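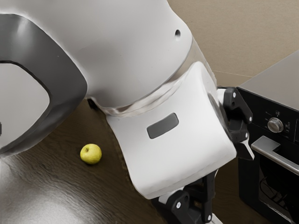

I've been arguing about simulators with anyone who'll sit still long enough, and my position is pretty simple: I trust a result more when the people who got it let the simulated world be a little annoying. Take a kitchen setup like this one. The oven is fine, it's got its knob and its long bar handle, but the thing I care about is that small yellow-green apple sitting on the dark wood on the other side of the wrist. It has zero to do with an oven door! And that's exactly why I want it there. A policy that can open a door on a bare table has learned a door on a bare table, and I've seen plenty of those fall over the minute you put lunch down next to them.

My friend Annunziata Benedetti (we shared a desk in Messina for a while) thinks I'm being fussy. Her view is that you train clean, get your numbers, and add the clutter later. So we tried it both ways on Zarkitz, our little door-opening benchmark. Same 2000 training episodes for each policy, then 206 test layouts neither one had met. The clean-trained one looked gorgeous on clean tables and then sulked through everything else. The messy one was a bit slower to learn, and it held up.

She says 206 layouts isn't much, and okay, she's right, I'd love 3620 of them. She also says pretty rendering fools people, me included. Shiny shells and soft highlights make a demo feel real when the contact physics might be junk. I'll give her that one too. I still wouldn't swap a busy scene for a tidy one, and if your paper only reports the tidy one, I'm going to ask about the apple.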